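Carano Community Help
Perception and Tracking

Gripper pose drifts when the tracker loses the wall and sees only soft material

Posted by Kimie Shimada, 27 June 2019

Our group is preparing demonstrations of household tidying for use in imitation learning. Operators work with hand-held grippers, one in each hand, and the recordings are then passed through the Carano visual-inertial tracker to recover a six-degree-of-freedom trajectory for each device. The present task is the clearing of small litter, chiefly snack wrappers, from beds and other soft furniture into a bin.

The trajectories are satisfactory for most of each recording. The difficulty arises during the grasp. When the operator brings the gripper close to the bedding, the number of tracked features falls sharply, and the recovered pose begins to slide along the approach axis. When the operator lifts the wrapper and turns toward the bin, the tracker relocalizes and the pose jumps, in the worst recording by 19 millimeters between consecutive samples. A policy trained on these segments learns the jump as though it were a deliberate motion.
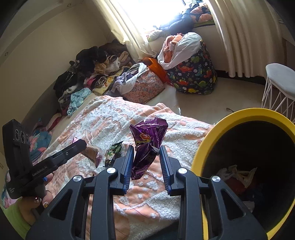 We have already repeated the camera-to-IMU calibration and have confirmed that the timestamps are monotonic. Of the 434 recordings processed to date, the fault is present in roughly a third, and it is most frequent where the operator remains near the surface for more than seven seconds. The feature limit is set to its default. We would be grateful for advice on whether the fault should be corrected in the tracker settings or in a later smoothing stage, and whether the affected recordings may be retained.

Kimie Shimada

Haruto Iwasaki

The behavior described is consistent with two separate causes, and it is advisable to test for them in the following order.

The first is self-masking. The fingers and the held object move with the camera, or very nearly so. Any feature detected on them reports no motion while the device is in fact moving, and the estimator is pulled toward a stationary solution. At a distance from the bed this does little harm, as background features outnumber the false ones. Near the bedding the balance is reversed. A shiny wrapper makes matters worse, because highlights on foil move across the surface as the viewing angle changes and are readily accepted as corners.

A static mask should therefore be applied over the region swept by the fingers at every opening width. The setting is mask_static in the camera section of the configuration file. Please note that a mask drawn with the fingers closed will not be sufficient. For the held object, a fixed margin above the fingertips is generally adequate, although a large wrapper may extend beyond it.

The second cause is exposure. If the room has a bright window, automatic exposure will respond each time the window enters or leaves the view, and descriptors computed before the change will match poorly with those computed after it. Exposure should be locked before recording begins. For existing recordings, local contrast normalization recovers part of the loss.

Smoothing is not recommended as the primary remedy. It will spread the jump over neighboring samples – the error remains, and it becomes harder to detect.

As to retention, we rerun all material with the corrected mask and reject any segment in which the relocalization residual exceeds the stated tolerance. Segments before and after the rejected portion may be kept as separate episodes.

Mitsuko Shimada

Same problem at our site. Raising the feature limit to 1,586 helped somewhat, but processing became much slower. We did not try the mask.

Asuka Yagi

I concur with the recommendation on masking and wish to add one point concerning the two devices. Where both grippers are in use, each may appear in the other's view, and a static mask will not cover a device that moves independently. We run the Irard segmentation step before tracking and exclude the second gripper together with the operator's hand and sleeve. The bundled model performs acceptably on the device body and less well on sleeves of a color similar to the bedding.

It is also possible to solve both trajectories in a shared map. This does not remove the drift near the surface, but when one device has lost its features the other often retains a clear view of the room, and the relative pose can be constrained whenever one is seen by the other. The option is joint_map, and it requires that the two clocks be synchronized at the start of the recording.

Raising the feature limit without a mask, as suggested in the preceding reply, may also admit additional features on the fingers and the wrapper. The result should be checked against a recording with a known return position before it is adopted.

Comment by Kimie Shimada

Thank you. The existing mask was drawn with the fingers closed. We will redraw it at full opening, process the affected recordings again and report the residuals in this thread. The joint map will be tested separately.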